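Subject: Re: [handheld-demos] Pad wear and grasp success, first numbers
From: Marisol Grajales
Date: Oct 10, 2024

On the list, Davport wrote:
> In your Brerow data, did you change the foam pads between sessions?
> We see the policy get worse on glass and we suspect the pads
> more than the training.

Hello all,

Thank you for the question. We did not change them. The set has 1,223 demonstrations with the same pair of pads, recorded in order, so the wear grows with the episode number.

I trained two policies, one with the first 300 episodes and one with the last 300. Each was tested with fresh pads and with old pads. The policy from the early episodes lost many grasps on the old pads, mostly on clear cups. The policy from the late episodes was fine on both. My reading is that the people who recorded learned to close a little lower on the object, and the policy copied this habit.

It is only 6 objects and one table, so please do not cite it yet. In November we will repeat it in Culuvthorpe with 3,000 episodes and a pad change at fixed points.

The state of our pads is below. The right one has a flap of foam which peels toward the gap, and its bottom is frayed. The left one is worn also, but less.

Best regards,
Marisol 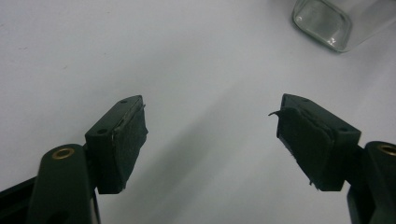
Ñahui replied that the low closing should be visible in the gripper height at contact, and asked if Marisol could plot it by episode number before the pads are changed.

Recent in this list
Re: Time sync between camera and gripper width
Glue for foam pads, which one?
Clear objects and depth, again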